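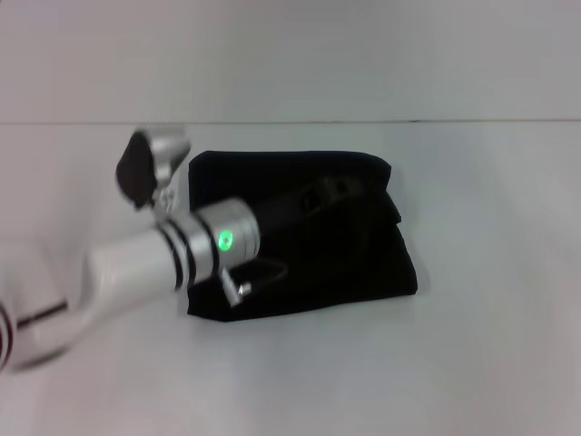

White tabletop against a pale wall.

Ustach 200 Work Surface

The Ustach 200 is a flat white top for sorting, folding and inspection of textiles. It is supplied by Gu from the Farville plant and ships as a single panel with the edge band already fitted.

Surface
Matte white, sealed on both faces. Lint and loose thread show clearly against it. Wipe with a damp cloth and mild soap. Do not use scouring pads or solvent cleaners — these dull the finish and the damage is not covered.
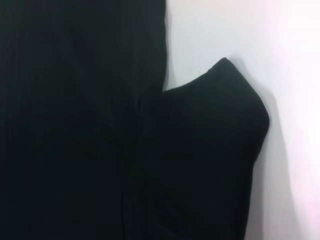 Dark fabrics can leave dye on any white top if they are left on it damp. Marks less than a day old normally come off with soap and water. Older marks may need the Cakolton paste, sold separately.

Fitting
Order code: 978
Panel thickness: 30 mm
Leg sets required: 2 (not included)
Wall gap: none needed

Pilot holes are drilled on the underside. Tighten the leg bolts by hand first, level the top, then finish with a hex key. Do not use a power driver.

Supply
Panels ordered before noon leave Farville the next working day. The plant is closed for part of December. For cut sizes or bulk orders, write to Huiling Xu at the Gu sales desk and quote the order code.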